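Home Notebook Materials Suppliers Contact

Sep 25, 2023
Shalini Vishwakarma

Paste again. The wheat starch batch I cooked before the weekend had gone thin at the top and grainy underneath, so it went in the bin and I started over. Same starch from the Katiyar bag, same pan, tap water through the filter jug. I soaked the starch for longer this time and stirred it twice while it sat. Cooked on the low ring until it turned from milk to glass, then kept going well past the point where it looks finished. My arm hurts. Texture much better, pulls off the spoon in a sheet.

Left it to cool with a skin of water on top. Jitendra prefers to press cling film down on the surface, and he may be right that it stores better, but I always lose a layer of paste when I peel it off. Sieved it twice through the horsehair. Second pass was worth doing, there were still lumps the size of pinheads after the first.

Job on the bench is the Plodbridge parish account book, our number 319. Quarter leather, boards detached, spine lining more or less gone. The sewing is sound apart from the last section, where somebody has been at it with a stapler. Staples out this morning with the lifting knife and a slip of polyester underneath. Rust had gone through to the leaf behind. I have not tried to do anything about the stain. The holes will need filling before that section can be sewn back on.

First try at lifting the old spine linings was with a poultice of the new paste made up thick, left on under film. Old animal glue, very dark, and brittle enough at the tail that it came off dry with a fingernail. At the head it is a different glue altogether, or the same glue with something brushed over it, and the poultice hardly touched it. Scraped what would come and stopped when I saw fibres from the folds coming up with it. Will go back with methylcellulose, which stays where you put it.

Notes on the repair tissue. I had been using the heavier kozo for the spine folds and it is too much, the text block swells at the back and the sections won't sit. Jyoti Dubey sent over some offcuts of a lighter one from her Lirnholm order and I tested it on waste leaves from the scrap box. Water-torn edge, paste let down to single cream, dried between blotters under a board. It folds properly and the print reads through it. The heavier tissue next to it has a hard line you can feel. Going with the light one for folds and keeping the heavy for the corners.
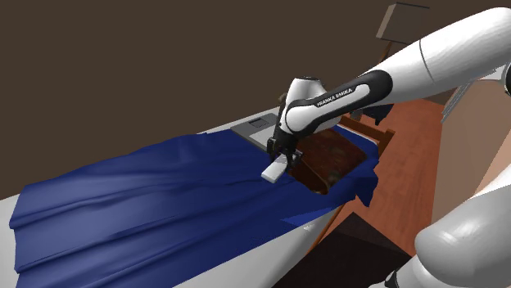

Can the repaired leaves go back under weight the same day they are pasted?

They can, provided the blotters are changed after the first quarter of an hour and again before leaving for the evening. With the first blotters left in, the repairs dry wavy and have to be damped and pressed again.

Grain direction, to save having the argument again: the tissue should run the same way as the leaf, head to tail. Akash cut a stack of strips the other way last February and we used them up on endpapers for months. I have written the direction on the packets in pencil. Please keep cutting from the marked side.

Spoke to Amândio Sequeira on the phone about leather for the new spine. He has two skins of calf from Mestesano that he thinks are near enough in colour, both a bit warm. I said send the browner of the two and I would tone it down. The old leather on the sides is too powdery to match to anything until it has been consolidated, so I would like that done before the skin is here and tempting me to start. Consolidant needs mixing fresh. The jar on the shelf has no date on it and I don't trust it.

Boards: kept the originals. Front board has a split corner, laminated with paste and a sliver of card, clamped between offcuts with silicone paper either side. Back board is fine except for a worm track that stops short of the joint. Leaving the track alone.

The pH pens are both dried out, and the strips read differently depending on which end of the bench I stand at, so I would call the text paper slightly acid and leave it there. No washing on this one in any case. The ink in the later accounts moves with a damp swab. The early ink doesn't, but they are mixed within sections and I am not pulling the book to find out.

Tomorrow - methylcellulose on the head of the spine, check the folds, fill the staple holes. Order blotter. Paste is in the fridge in the glass tub, bottom shelf, needs sieving again before use.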